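4.2 What went wrong with the tidy-up runs

I'd love to say the Zomutari planner failed in some deep and interesting way. Mostly it failed because it kept believing its own old notes. We ran 38 kitchen tidy-up trials at Skendton in April, and in 12 of them the arm stopped with a grip fault that the log blamed on a slippery object. I believed the log for far too long (my fault, I wrote that part of the logger). 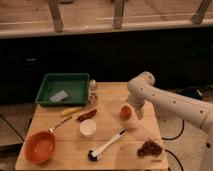 Pornthip Pongsiri thought the grip fault was a red herring from the start, and she told me to compare the target pose with the time it was last refreshed. So I did! In 7 of the faulted trials the pose was stale, and the fingers were closing on a spot the planner hadn't checked again after an earlier move. Small things on a crowded table suffer most from this, and see-through things are worse still, as our depth estimate is shaky on them to begin with.

Figure 6. The arm at work over the table, with the tray at the back left corner.

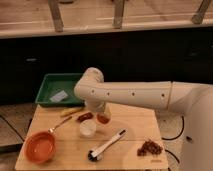

But wouldn't a stale pose show up as a collision too, Rattana Prasertsri asked when she read the draft. It should have, and that's the part that worries me. Our contact threshold was set high to stop false alarms, so a light bump against a cup or a bottle never reached the stop logic at all.

We've lowered the threshold and made the planner throw out any pose older than the last move.
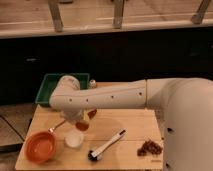 The cost is speed, and I'm fine with that. I'm less fine with the five faults we still can't explain. The Suwannarat logs for those have gaps right where we need them, and I'd rather leave them marked as open than guess.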